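Notebook, June – dispatch log timestamps, Runinley robbery file

Picked this up again after lunch. The question from the Runinley police records desk is still the same one: why does the dispatch log put the patrol car at the Adams Street pharmacy before the 911 call came in?

Pulled the export a second time. 278 rows for the evening shift, 188 of them from car radios, the rest typed in by the call takers. The typed rows look fine. The radio rows run ahead of the typed ones by 100 seconds, and the gap is the same at the start of the shift as at the end, so I don't think it is drift.

Checked against the Stedo door alarm at the pharmacy. It has its own clock and agrees with the typed rows to within a second or two. That leaves the radio gateway.

Things tried:
Re-read the export with time zones off. No change.
Sorted by unit. Every car shows the gap, even the two that never left the station lot.
Compared with the Grondudwood substation, which shares the gateway. Same gap there.

Main board in the case, two views.
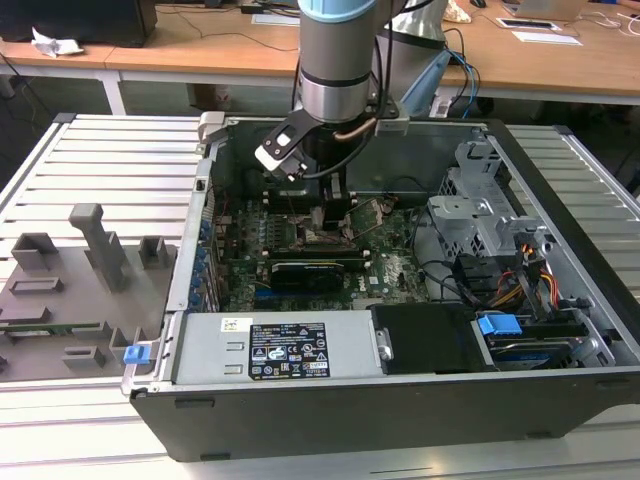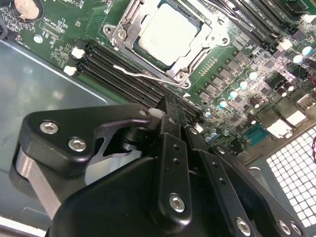
Nestor Quiambao went over the rows after I did and wrote that he would not call it a gateway fault yet. His note: the pursuit started on the radio side and the robbery report on the phone side, so if we shift the radio rows we also shift when the officer says he saw the suspect run, and the defense will ask about that. He wants both times kept in the table, raw and adjusted, with the adjustment in its own column. He also asked for the gateway's own sync log before anything goes back to the records desk.

Fair. Redid the table with three time columns. The order of events at the pharmacy now reads alarm, call, car on scene. Raw times left alone.

Still open: sync log requested from Elmarie Pretorius, 4:10. The export tool stops at 1000 rows, fine for one shift but it will cut off the weekend. Need to ask for that in two parts. The body camera clip has a clock in the corner, not compared yet.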